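Hilo sobre escribir la sección de métodos de un artículo o de una tesis. Lo empecé como notas para mí y lo dejo aquí por si alguien anda en lo mismo. 28/03/2023

Contexto: he pasado el invierno en Werkarholm terminando la tesis. Tres capítulos con métodos propios y un cuarto que los reutiliza. Los reescribí todos al menos dos veces.

Lo primero: los métodos se escriben mientras se hace el trabajo. Yo los dejé para el final en el primer capítulo y tardé 12 días en reconstruir algo que tenía repartido entre un cuaderno, el correo y una hoja de cálculo con tres nombres distintos.

En el segundo capítulo abrí el documento el primer día. Frases feas, sin orden, en pasado. Al acabar el trabajo tenía un borrador malo de 25 páginas. Recortar es bastante más rápido que recordar. 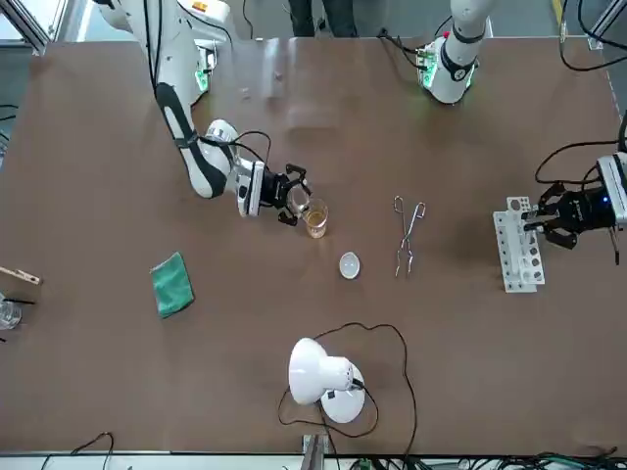
Lo de la voz pasiva. La guía de estilo de Lumenta deja elegir y mi director prefiere la pasiva refleja: «se pesó», «se filtró». En español queda natural. En inglés acabé usando «we» en casi todo y los revisores no pusieron ninguna pega.

Lo que sí molesta es cambiar de una a otra en el mismo párrafo. Si alguien escribe «se midió» y dos líneas después «medimos», el lector se pregunta si ha cambiado quién lo hacía.

Tiempo verbal: pasado para lo que se hizo, presente para lo que sigue siendo cierto. «La muestra se guardó en frío», pero «la tabla 2 recoge los valores». Parece una tontería y en mi primer borrador estaba mal en casi todas las páginas.

Sobre el orden. El cronológico es el que sale solo, y muchas veces no es el mejor. En el capítulo tres agrupé por tipo de medida y se entendió a la primera. Los resultados van luego en el mismo orden y con los mismos títulos, así quien lee puede ir y volver.

Nombres. Si algo se llama «disolución madre» en la página uno, se llama así hasta el final. Nada de «solución inicial», «solución de partida» ni «stock». En el colegio nos enseñan a no repetir palabras y en esta sección hay que desaprenderlo.

Yo acabé haciendo una lista de términos en un archivo aparte, con el que uso y los que no. La paso por el buscador antes de enviar nada.
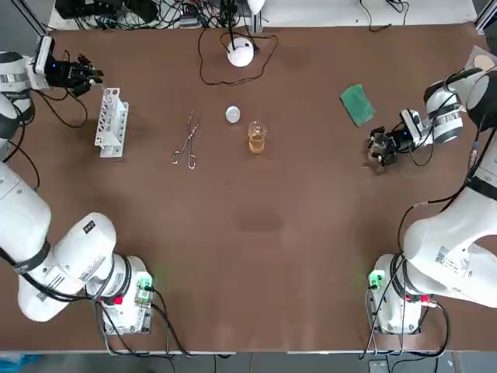
LO QUE SE PUEDE DEJAR FUERA

Los intentos fallidos, salvo que expliquen una decisión rara. Una línea basta. El relato completo interesa al grupo y va al cuaderno o al material suplementario.

Los procedimientos estándar. Se citan y se dice qué se cambió. Ojo con la cadena de citas: una vez seguí un «según lo descrito previamente» por cuatro artículos y el último remitía a una tesis que no está en línea. Si el original no se puede consultar, hay que describir el procedimiento aunque ocupe media página.

Las justificaciones largas. «Elegimos este método por su sensibilidad» y ya. La discusión sobre si es mejor o peor que otros tiene su sitio más adelante.

LO QUE CASI TODO EL MUNDO OLVIDA

Versión del programa. No vale con poner «se analizó con Joro». ¿Cuál? Entre una versión y la siguiente me cambió el valor por defecto de un filtro y tuve que rehacer dos figuras.

Criterios de exclusión. Cuántos datos se quitaron, por qué, y si se decidió antes o después de verlos. Si fue después, se dice y no pasa nada.

Las unidades en el texto y en las figuras. Las mismas. Con espacio entre número y unidad. Coma o punto decimal, pero uno solo en todo el documento.
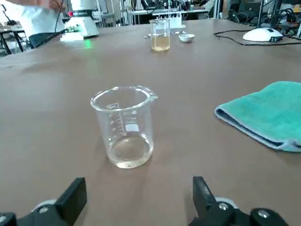 Y las condiciones que uno da por supuestas de tanto trabajar en el mismo sitio: temperatura de la sala, tiempos de espera, si algo se hizo por la mañana y el resto por la tarde. A mí me lo preguntó un revisor y tuve que ir a buscarlo al cuaderno de agosto.

Para las referencias uso Privura. Importa bien los artículos y regular las normas técnicas, que hay que corregir a mano. Reviso las mayúsculas de los títulos una por una porque ahí falla casi siempre.

Una prueba que me sirvió: dar la sección a alguien de otro grupo y pedirle que marque cada punto en el que tendría que escribirme para seguir. La primera vez me devolvieron unas 60 marcas. Muchas eran la misma, un volumen que no había puesto en ningún lado.

Si no hay nadie a mano, imprimir y leer con boli al cabo de una semana hace un papel parecido.

Me dejo la parte de estadística, que da para otro hilo. Si tenéis guías de estilo en español que traten esto con algo de detalle, ponedlas en respuestas y las voy añadiendo.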